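Cable keeps snagging on bench hardware, how do you all route yours?
Kestley Community Help > Workshop and Bench > Cables and Wiring
Viewed 221 times

benchgoblin

Okay, so I've been setting up a bench at work with one of those perforated metal tops, the kind with a grid of holes all over so you can bolt things down wherever you like. I love it. I had a plain wood bench before this and I would never go back. But the cables are driving me up the wall!

There are two kinds in play. One is a thin white one that goes across the top to whatever I'm testing that day. The other kind is the fat black bunch that runs along the arm, and those have to bend every time the arm bends, so I can't just strap them down and forget them. I've got slack in them, maybe too much slack, maybe in the wrong place. I go back and forth on it.

The thin white one is what got me to finally make an account. I have a little aluminum angle bracket screwed down on the top, and the cable likes to wander over toward it. It's stiff enough that it holds its own curve, so wherever I lay it, it springs back up into a big arc and goes where it wants. Last month it hooked itself on the notch in the bracket and I pulled the end right out of the thing it was plugged into. No harm done, but it took me most of an afternoon to work out why my readings had gone flat.

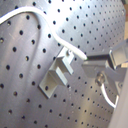
I tried masking tape first (don't laugh) and it held until lunch. Then I tried those sticky-backed plastic squares you thread a zip tie through, and they don't stick well to a surface that's full of holes, which I guess I should have seen coming. Two of them came off with the cable still attached, so now I had a cable with little feet.

What I want to know:

Is there something made for this that goes in the holes? I'd rather not glue anything to the top, it's shared and I'd hear about it.

How much slack do you leave over a joint? I've heard "as little as you can" and I've heard "twice what you think" and those can't both be right.

Would you move the bracket or move the cable? The bracket took me ages to line up, so please say cable.

Budget is small. I have $70 left for the quarter and I was hoping to spend part of it on a decent set of hex keys, because ours are all rounded off.

Thanks in advance, and sorry for the wall of text!

oldsolder_mckinnon
Marked as helpful by 14 people

Leave the bracket alone! If it took you that long to line up, it has earned its spot.

For the white cable, yes, you can use the holes, and you don't need anything fancy. Check whether yours are threaded or plain first. If they're threaded, get a bag of plastic P-clips (they look like the letter P, hence the name) and some screws that match, and put one down every hand's width or so along the path you want. If they're plain holes and you can reach underneath, you can feed a zip tie down one hole and up the next one and snug it over the cable. Snug, please, and not tight. If the jacket is pinching in, cut it off and do it over. I buy the reusable ties with the little release tab now and I've stopped stabbing myself with side cutters.

Measure a screw before you order. I ordered a big bag for our bench at McKinnon without measuring and they were the wrong thread, and that bag is still in the drawer four years later, looking at me.

About the springy part — a cable that wants to stand up in an arc has usually been living in a coil. Lay it out straight on the floor overnight, or hang it over a door with a bit of weight on the end (I use a sock with washers in it). It won't go totally limp but it'll stop fighting you. Don't take a hair dryer to it. I know people do. I did once, and I had a very soft cable with a flat spot in it.

Then run it the long way around. Everybody wants to go straight across the middle because it's shorter, and then the middle of the bench is exactly where your hands and your parts and everything else need to be. Go out to the edge, along the edge, and come in at the last moment. If your cable is too short for that, buy a longer one. That's a much better use of your money than more sticky squares.

For the black ones on the moving part, this is how I do it, and I've done it enough times now that I trust it:

1. Take off every tie you've got on there. All of them. I know it's annoying, but you can't tell where the slack wants to be while it's still strapped into last month's idea.

2. Move the arm slowly to the farthest reach you're going to use, then to the tightest fold. Write down which of the two makes the bundle pull. It's often not the one you'd guess, and a joint that twists can pull more than one that bends. Somebody stands at the stop button while you do this and keeps their hands to themselves.

3. At the position that pulls hardest, let the cables make a loose loop over the joint, so that they still have a bit of give when it's all the way there. Fix them on the solid section on each side and leave the joint itself free. You're going to end up with loops hanging over it when it's folded in, and that's fine, they're supposed to be there. 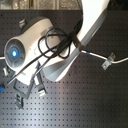 4. Wrap the bundle in something soft before you put the straps on. We use the fabric hook-and-loop kind, the wide ones, and a turn of that stretchy braided sleeve under each strap. Zip ties straight on the jackets will chew them up sooner or later.

5. Run it through the whole motion again at the slowest speed you've got, and watch the loops the entire time. You're looking for anything that catches on a corner, drags on the bench top, or gets folded tighter than a coffee mug. If it catches, turn the loop so it leans the other way before you go shortening it.

6. Put a dab of paint marker on the cable right next to each strap. Then in a month you can see at a glance if it has crept. This is my favorite part, it costs nothing and I feel very clever every time I check.

So on your "as little as you can" versus "twice what you think" question, I'd say work it out at the worst position and then add a few fingers. Too short will hurt you sooner, if you have to be wrong one way.

gindier_fan90

Just use a cable chain. We have the Gindier ones and they're great, never had an issue. They snap together.

oldsolder_mckinnon

Replying to gindier_fan90: chains are lovely on something that slides back and forth, and I've got one on our long rail. Over a joint that bends and twists I've never gotten one to behave, it ends up sticking out like an elbow and then THAT catches on the bracket. Maybe yours are different?

gindier_fan90

oh, ours is on a slide, yeah. Didn't read the whole thing, sorry

tinybolts

Adding a bit to the long answer, which is better than mine would have been.

If you can't screw anything in (we had a shared top at Oncombe and the rule was no hardware left in it overnight), get a few small heavy things and let the cable sit under them or against them. I used lengths of steel bar with a strip of felt glued on the underside. Glue on the bar, so nothing on the bench! It all lifts off at five o'clock and goes in a box. They do slide if the cable gets a real yank, so keep them out at the edges.

The other thing is the plug end. You said it pulled right out. Whatever you do with the rest of the path, tie the cable down once close to where it plugs in, with a small bend left between the tie and the plug. A yank from across the bench then goes into the tie and the plug never feels it. I'd do this one first, even before you sort out the arm.

And a bright white cable on a shiny top under bench lights is hard to see, at least for my eyes. I put a ring of orange tape on mine at intervals and I stopped catching it with my sleeve.

benchgoblin

You are all wonderful, thank you! Holes are threaded, I checked with a screw from the bracket's spare bag. P-clips ordered, plus a longer white cable, and there's enough left over for the hex keys. The old cable is hanging over the supply closet door with a sock on it and I've already been asked about the sock twice.

I'm doing the black ones next week when I can get a second person for the stop button. Will post the paint marker results in December if I remember.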